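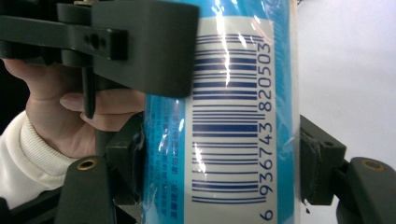 Juto Pictures Names Lizeth Villanueva for Lead Role in New "Grumside" Film

Saturday, October 17, 2026 – Juto Pictures announced today that the actress Lizeth Villanueva will play Inspector Grumside in the next film of the detective series. She takes the role from Fredy Chávez, who played the inspector in the first three films and who told the company in September that he wishes to leave the part.

The new film has the title "Grumside: The Marulanda Letters". It will be directed by Danilo Malabanan, who also directed the second film of the series. The screenplay is by Marleny Ríos.

It is the first time that the inspector will be played by a woman. In the novels the character is a man, but Ms. Ríos explained that the new story does not depend on this.

"I read again all the books before I started to write," said Ms. Ríos. "The inspector is stubborn, eats badly and does not sleep enough. I kept all of this. When Lizeth came to read for us, she did the train station scene with very little voice, almost a whisper, and after it I changed four pages of the script the same evening."

Mr. Malabanan said that he met with many actors during the spring and summer. "Some people will have their doubts, and I understand them, they love Fredy and I love him too," he said. "I only ask them to see the film first."

Ms. Villanueva is known to the public for the television drama "Prellell", where she played a young judge for four seasons. She has also worked in the theater, mostly in comedies. "My father has all three films at home and he knows the lines by heart," she said. "He was the first person I called. He asked me if I will wear the same coat – I will not, it is much too big."

Mr. Chávez has sent his good wishes to the new inspector. He will appear in the film in a small part, which the company does not want to describe at this moment.

The producer of the film is Walter Ticona. He confirmed that the old police office set is being built again, with a second floor that was not in the earlier films. Filming will begin in the winter. The release date and the other members of the cast will be announced later.

Journalists who wish to request an interview with Ms. Villanueva or Mr. Malabanan are kindly asked to write to the press office of Juto Pictures. Interviews are possible in English and in Spanish.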